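Search this site Go

# Mokbridge Recipe Cards

Hello, and welcome! This is the data card for 3,418 handwritten recipes from the kitchens of Mokbridge, typed up over many evenings by Carmela Nieto and Maite Valcárcel (with plenty of cake along the way). Each recipe is one row in recipes.csv, with its title, ingredients, method and the cook's own notes in the margin, spelling left just as we found it.

Everything lives on the desktop machine at Figueroa, and a fresh copy goes up every January.
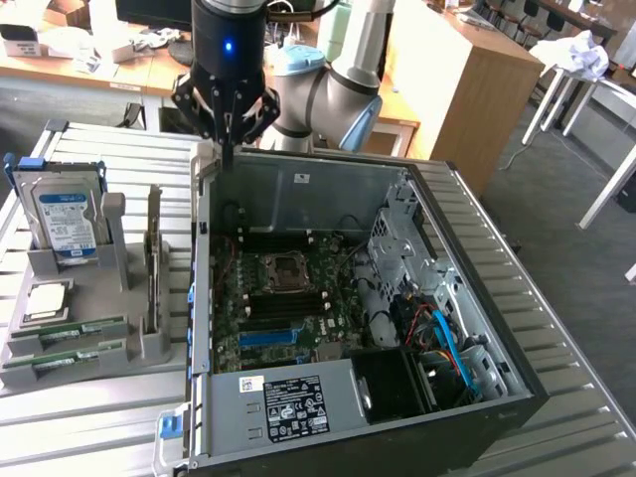
## Known gaps

Oven settings are missing from 800 rows, so "a good hot oven" is often all you'll get. Lucía Barrios is still working through the jams and pickles, bless her, and would dearly love to hear from anyone who can read her great-aunt's sevens.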